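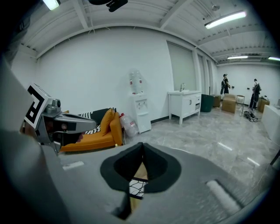
On test: the Plirkis hand-held gripper, with a sofa and a water dispenser to aim at.

Plirkis hand-held gripper: long-term review

The brochure for the Plirkis promises that anyone can pick it up and record usable grasping data within minutes. I've read that sentence, or one very like it, in the paperwork for every hand-held gripper I've been sent, and I have a drawer of wrist supports to show for it. So I went in with low expectations, a borrowed Jaltus for comparison and a list of dull household jobs.

Price first. The Plirkis costs almost 2,000 pounds with the charger and the carry case, before you've bought any spare pads. The Jaltus is cheaper, and you can tell. Its trigger has a gritty patch halfway through the pull and the case is a cardboard box with foam in it. Whether the difference is worth the money depends mainly on how long your sessions are.

Weight and balance

The body is big. There's a wide grey shell under the camera and it takes up a good slice of every picture you record, which the sales people call "a stable visual reference". I'd call it lost picture. If your task happens low down and close in, such as pulling a sock off the floor, a lot of the interesting part goes on behind plastic you have paid for. Iddrisu Ansah, who did half of our trials, got used to it by the second morning. I never did, and kept tipping my wrist forward to see past the thing.

Balance is better than I feared. The weight sits over the hand and it doesn't try to roll. After an hour my forearm was complaining, but the Jaltus had me stopping after half that.

Tracking

Plirkis uses a square black-and-white marker fixed to the finger assembly, same as half the market. It's cheap, it's easy to reprint and it works until it doesn't. Under strip lights with a shiny tiled floor I expected dropouts from glare. There were a few, mostly when I turned quickly towards the brightest tube, and the software caught up again without losing the recording. The Jaltus did slightly better at this, I'm sorry to report to anyone who has already spent the extra.

What annoyed me is that the manual says nothing useful about angle. Past a certain tilt the marker reading starts to jitter and you get no warning at all, only a ragged line when you open the file later. A beep would do. Nandi Venter wrote to support asking for one and received a link to the manual.

The jaw

We ran 200 pick-and-place trials with each gripper, using cups, folded cloths, small boxes and a few soft things. The Plirkis dropped or fumbled 33. I don't think that's bad for a mixed lot, although it's a long way from the "near-perfect retention" on the website, and most of the trouble was with cloth. Thin cloth slides. Thick cloth bunches in the opening and then won't let go when you want it to.

Cups were fine. Small boxes were fine if you came at them square. Anything round and slightly heavy needed two goes.

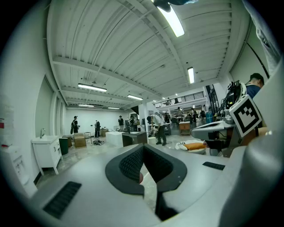 Page last changed: May (section on pads added, battery figures removed)

The pads

Several readers wrote to ask about the pads, so I've been back to it. They are black with a textured mesh surface, one on each inner face of the notch, and they're what you're relying on for grip. Ours picked up fluff almost straight away and got noticeably worse at holding cloth. A wipe with a damp rag sorts it. Plirkis recommends its own cleaning fluid and I would save your money.

Replacement pads come in packs of 2, which does one gripper once. Stiratlow sells a compatible set that Zuleica Pacheco has been using on her unit. She likes them. I found them stiffer and couldn't measure any improvement, so make of that what you will.

I've taken out my battery figures because I'd been charging it wrongly. It lasts a morning. It doesn't last a day, whatever it says on the case.

Working around other people

Try one in a big busy room before you buy. On a bench in a quiet office everything tracks beautifully, and every demonstration I've been given has been on a bench in a quiet office. With people bending down, desks behind them and other kit and cables about, you start to care about things like how far the housing sticks out and how easily you can put it down. The Plirkis has nowhere sensible to rest it. I laid it on its side, every time, and hoped.

Should you buy it?

If you record for hours and somebody else is paying, probably. It's comfortable enough and it didn't break. If you want to try out a few tasks at weekends, get the Jaltus, put up with the trigger and spend what's left on decent lighting. I'm told Mendonça has a lighter model coming with a smaller shell. I'll believe in the smaller shell when I've held it.

Plirkis was offered a reply and hasn't sent one.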